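October, evening
By Roksolana Horobets

Today I have opened the computer at last. I was afraid of it for a whole month, and every morning when it started with that long humming I told myself, on Saturday, and then on Saturday there was washing, or rain, or letters to answer.

I bought it from a small shop in Listgate for 185 pounds. Noreen Bukhari came with me, and she talked to the man while I looked at the keyboards and pretended to understand. She has repaired three of her own and says there is not so much to fear inside. You touch some metal first, you keep the screws in a saucer, and you don't hurry. I wrote these rules on the back of an envelope and put it near me, although they are easy to remember.

The case is much heavier than I expected. I laid it on its side and took away the panel, and then I stood for some minutes only looking. I had imagined everything black and grey, and there is so much blue in it! I like that the maker has thought of the person who opens it.

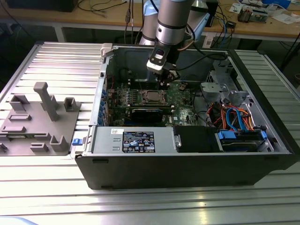 The computer with its side off. The hard drive is at the right, with the blue clips.

I learned several words today. The long grey box is the power supply, and I must never open it, Noreen was very strict about this. The graphics card is the dark one lying across the green board. The square metal thing in the middle is where the processor sits, and I left it in peace. The coloured cables, blue, orange and red, are called SATA, and in my notebook I wrote it first with two T.

I cleaned with the soft brush, the one I bought for painting and never used. Then I pressed the memory pieces gently with my thumb, to feel if they sit well. One of them made a small click and my heart stopped. Noreen said on the telephone that a click is good.

The panel did not want to go back. I tried it 4 times, and at the end I saw that I was holding it upside down. My father would have laughed, he could take apart a radio while the soup was boiling.

Yan slept under my chair the whole time and got a screw stuck in his fur, so I must write down that the saucer was not a perfect system.

I have not switched it on yet. It is late and I prefer to be disappointed in the morning, with coffee. If it still hums I will ask Noreen about a new fan, and perhaps we will take the bus to Rastville together, she needs wool in any case.

Recent entries
Plums, and what to do with so many
A letter from the Skinent office
The bus to Rastville
My notebook of English words

Contact | © Roksolana Horobets | Back to top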